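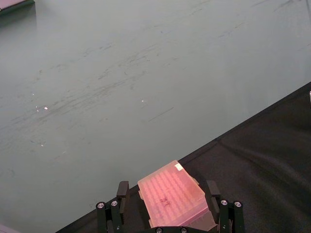

Left gripper drops force reading mid-carry, box slips

rtanguy
Setup is two arms facing each other over a bench with black cloth on it. Left arm handles the pink tip box, right arm works at the acrylic rack. Task sequencing is done in Pendon, grippers are on the stock Hido driver.

The fault: during a carry the left gripper's reported force falls to zero for a moment, then comes back. Pendon sees zero, decides the grasp is lost, and sends an open command. The box comes down from wherever it is. I logged 48 carries on Tuesday and got 6 of these. No error code from the driver. Finger position does not change until the open command arrives, so the grasp itself is fine.

I have already swapped the finger pads and rerun the gripper calibration. No change.

Régis Tanguy

okum_bench
Does it happen when the right arm is idle?

rtanguy
No. I ran 16 carries with the right arm parked and all of them were clean. It only shows up when both arms are moving. 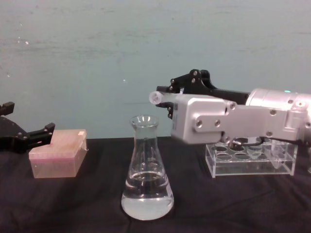
The right arm is on the same supply as the left, and both grippers report over one bus. I can split the supply easily. Splitting the bus means a second adapter, and I don't have one here.

mklow
Supply sag. The right gripper closes, voltage dips, the force sensor on the left resets. We had the same thing on a Lacson cell in January and a separate supply fixed it. I would not bother with the bus.

okum_bench
I disagree. If the sensor reset you would lose the tare, and he says the value comes back. After a reset it would come back with an offset. A reading that goes to zero and returns to the same number looks like a missed frame that the driver fills with zero. Older Hido drivers do that on timeout.

mklow
Depends on whether the tare is stored. On ours it was.

okum_bench
Then a scope on the supply will settle it. Regardless of cause, opening on a single zero sample is a bad rule. With open glassware on the same bench I would call it a safety problem and stop running until it is changed. Is there liquid in the flask during these tests?

rtanguy
Yes, clear liquid in the lower part of the flask, and the flask stands between the two arms. It hasn't been hit yet. Agreed on the rule. I'll have Pendon hold position and stop both arms on a zero reading, with a manual release.
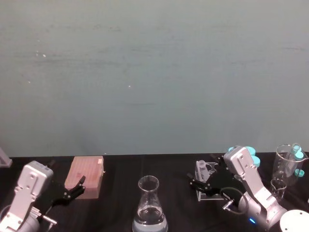 Both arms at the bench, flask between the grippers.

mklow
Move the flask and the beakers off before you test that. A stop during a fast move can overshoot.

rtanguy
Scope result: the supply dips when the right gripper closes, but some of the zero readings have no dip near them. The bus log shows a timeout at every one. Raising the driver timeout from 2 ms cleared it over another 16 carries with both arms moving.

okum_bench
So, the bus.

mklow
For the zeros, fine. I would still split the supply. A dip on every close will cause something else later.

rtanguy
Supply gets split this week. The hold rule stays in whatever the timeout is set to. Leaving the thread open until I have a longer run.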